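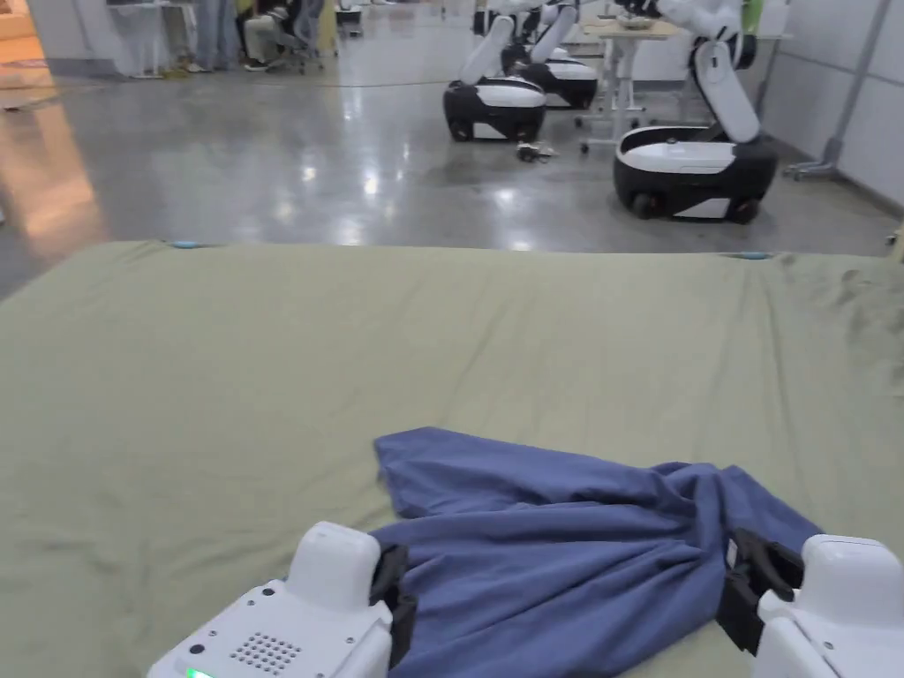
Textile Care and Linen Services
Unit 9: Sorting and Pre-Treatment
Course leader: Fatima Buthelezi

Sorting is the first stage of any laundry process and the one at which most avoidable damage occurs. Students should be able to sort a mixed load by fiber, color and degree of soiling before attending the practical.

Fiber. Cotton and linen tolerate high temperatures and strong mechanical action. Wool and silk do not. Wool felts when heat, moisture and movement act together, and the change cannot be reversed. Blends are treated according to the more delicate fiber.

Color. Direct dyes, often used on inexpensive cotton, bleed more readily than reactive dyes. Where the dye is unknown, press a damp white cloth against an inside seam and check it for transfer.

Soiling. Protein stains such as blood, milk and egg are soaked in cool water – heat sets them. Grease requires a surfactant and, where the fiber allows, a warmer wash. Tannin stains respond to mild acids.

Care labels take precedence over general rules. If a label is missing, record this on the intake sheet before the item is processed.

Reading: Quiroga, course reader, chapter 2. Written answers to the chapter exercises are due Thu 19 March, at the start of class.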